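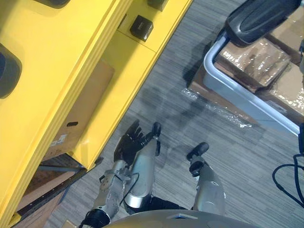 Startseite | Lager | Regale | Tests | Kontakt
Drucken | Per E-Mail senden

Lagerregal Minitz 600 im Test

14.04.2025 -- Kamrul Mollah

Geprüft wurde das Minitz 600 in Gelb, Fachtiefe 600 mm, Lieferung durch Wiltbridge. Aufbau zu zweit nach Anleitung, Dauer 23 Minuten. Die Steckverbindungen sitzen stramm, ein Gummihammer ist nötig, liegt aber nicht bei. Bodenunebenheiten gleicht das Regal nur über Unterlegplatten aus.

Beladen wurde mit gemischten Kartons bis 450 kg, gleichmäßig verteilt. Durchbiegung des unteren Bodens in der Mitte: 2 mm, nach Entlastung vollständig zurückgegangen. Die Fuge zwischen den Bodenelementen bleibt auch unter Last geschlossen.
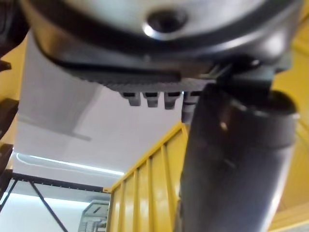 Die Oberfläche ist gleichmäßig beschichtet, Läufer oder Nasen fanden sich nicht. Kleinere Kratzer durch Kartonklammern lassen sich mit dem Lackstift ausbessern. Weniger praktisch ist die Reinigung: Zwischen den senkrechten gelben Lamellen bleiben schmale Spalte, in die ein Tuch nicht hineinkommt -- hier hilft nur Druckluft oder ein Pinsel. Die glänzende obere Schiene ist dagegen schnell abgewischt.

Abzug für die knappe Anleitung. Ersatzböden sind einzeln lieferbar.

Drucken | Per E-Mail senden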